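Chapter 4
Keeping Food: Storage, Spoilage and the Home Pantry

Key terms: shelf life, water activity, headspace, rotation, staple

Start with a number. A household on Toivonen Street kept a log of everything it threw out over one winter, beginning in November. Total: 70 items. Most of them never opened. Not rotten, not moldy, just forgotten at the back, then past the date, then in the trash.

That is the problem this chapter deals with. Buying food is easy. Cooking it, we did in Chapter 3. Keeping it is where the money goes.

Three things spoil food: air, water, and time. (Pests make four, see section 4.6.) Dry goods hold up well against the first two as long as the package is closed. Once it's open the clock runs faster. Cereal goes soft. Crackers too. Flour picks up smells from whatever sits next to it, onions mostly.
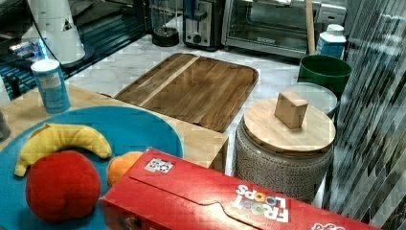

Figure 4.1 Boxed cereal, a lidded canister, and a plate of toy fruit.

Fresh fruit plays by other rules. It's still alive, in a sense, after picking. It breathes. Bananas and apples give off a gas called ethylene, and ethylene tells other fruit to hurry up and ripen. Keep them together and the whole bowl goes at once. Useful if you have a hard avocado. Bad if you bought for the week.

4.1 Where things go

Most kitchens sort by size. Tall stuff in back, short stuff in front. Looks tidy, works badly. Sort by date instead: oldest in front, new in back. Grocers call this rotation and they do it every night, which is why you have to reach for the good milk.

Cool, dark, dry. Write it on the cupboard door if you have to. The shelf over the stove is none of those and it's where almost everyone keeps the spices. Move them.

Small open containers help with the odds and ends, half packets, single servings, the last of the yeast. One bin, one shelf, and look in it before you shop.

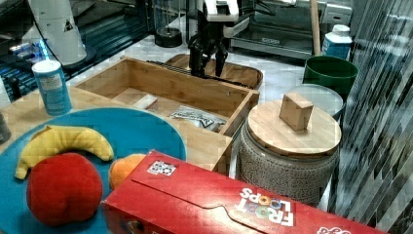

Go through the odds and ends every 2 weeks. Anything you can't name goes out. Anything you can name gets a date, in marker, on the front where you can read it. Don't trust memory, it's worse than you think with brown powders.

Now dates. "Best by" is about quality. The maker is saying the taste holds until then. It's not a safety line for most dry goods. Infant formula is the big exception, and teh date on it should be followed to the letter.

4.2 How much is enough

Depends who you ask. The Sendthorpe pantry plan, which you'll work through in Exercise 4C, allows 900 grams of dry grain per adult per week. Too much for a small kitchen, some would say, and students tend to pick a side early.

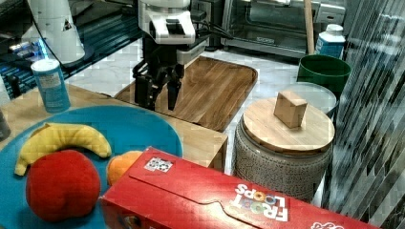

Tahsin Pathirana: I'd cut that to 800 and spend the difference on beans. Grain fills the shelf and then you're tired of it by the second week. People store what they think they should eat, and then they go and eat something else.

Fair point, and we come back to it in 4.4. For now keep both figures handy, you'll need them for the first table.

Before you read on: open one cupboard at home. Write down the five oldest things in it and there dates. Bring the list to class.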